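Section 5: Setting up the play kitchen table

By Janka Jireš
January

You've got the shelves up and the hooks on by now (if you haven't, go back to section 4, it only takes a cup of tea's worth of time). So now we get to my favourite bit, laying out the table! I've set up toy kitchens in the playroom at Jalcombe and at two nurseries since, and I still enjoy it more than a grown woman should.

Before you start

You'll want the box marked KITCHEN, a damp cloth, a dry tea towel and a clear table. A plain light-coloured top works best. The small things show up well against it, and little ones can spot what they're after without tipping everything on the floor.

Note: the box I pack for the lending shelf has a list taped inside the lid. Tick things off as they come out and again when they go back. Otakar Jurčo laminated ours after the second one got soup on it (real soup, long story).

Laying it out

1. Wipe the table down and dry it. Children lean on everything, so do the edges as well, and run a finger over any little holes in the top. Crumbs and glitter love a hole.

2. Put the big dark cookware out first, all on one side. I like the left. The pot goes at the far corner and the frying pan nearer the front, where a child can reach it without stretching over anything else. They will always go for the frying pan first, so let them have it.

3. Rest the spatula in the pan with the handle lying across the rim. It looks as if somebody's just popped out of the kitchen, and that's what gets a shy child to wander over and pick it up. If your set has more than one spatula, put the spare ones back in the box for now -- two children with a spatula each is a sword fight.

4. Set the colander beside the frying pan. Ours is a pale green oval one with a little tab at one end, and it gets used as a hat, a boat and a hedgehog house. Leave it empty. They'll fill it.

5. Put a mug just beyond the colander, standing up. One is plenty to begin with. You can bring the others out when somebody announces they're running a café.

6. Scatter the food in the middle. Don't line it up! I did rows for years, very neat, and the children just looked at it as if it was a shop window. Now I drop the strawberry in one spot, the banana a bit below it and the orange slice next to the banana, and they dive straight in. If your banana is the peeling sort, open the peel up a little so they can see that it does something.

7. Put the plate at the back with the ketchup lying across it. I know ketchup doesn't go on an empty plate. Every single child will tell you so, and then they'll go and find something to put under it, and off you go, they're cooking.
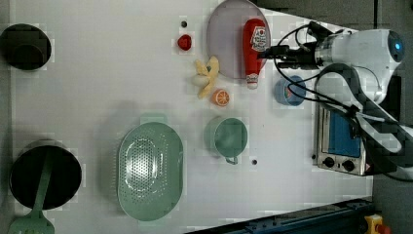
8. Stand back and look at it from a child's height. Yes, get down on your knees. Anything you can't see from down there needs to come forward a bit, and anything hanging over the edge needs to go back.

Caution: check the food for splits and loose bits every time you set up. The soft pieces get chewed, there's no stopping it, and the thin parts are always the first to go. If something's torn, take it out and bin it. Please don't glue it.

Caution: keep real cookware and toy cookware in separate boxes. I once sent a proper cast iron pan over to Tiltavitz in with the toys and I'm still hearing about it.

How much to put out

Less than you think. I aim for 9 or so things when it's one or two children and add a few more for a bigger group. The Talska playgroup had a box with 100 pieces in it when I first went over to help, all tipped out at once, and the children mostly waded through it. We put nearly all of it away and swapped a handful each week, and they played for ages with what was left.

Note: when you swap, keep one familiar thing on the table. Ours is the strawberry. There was an absolute uproar the week I forgot it.

Packing away

1. Give a warning first. Five minutes, then two. I sing, but you don't have to.

2. Start with the food and let the children drop it in the colander. It's the quickest way I've found of getting small things from one end of a table to the other.

3. Wipe everything that's been in a mouth (so, everything) and leave it on the tea towel until it's properly dry.

4. Stack the pan in the bottom of the box, then the pot, then the plate. Mugs go inside the pot and the food goes in the cloth bag. Spatulas slide down the side.

5. Tick the list, lid on, back on the Delić shelf, label facing out.

If you're short of a piece, look under the radiator before you write it off. Section 6 covers the dressing-up rail, and you'll want a second pair of hands for that one.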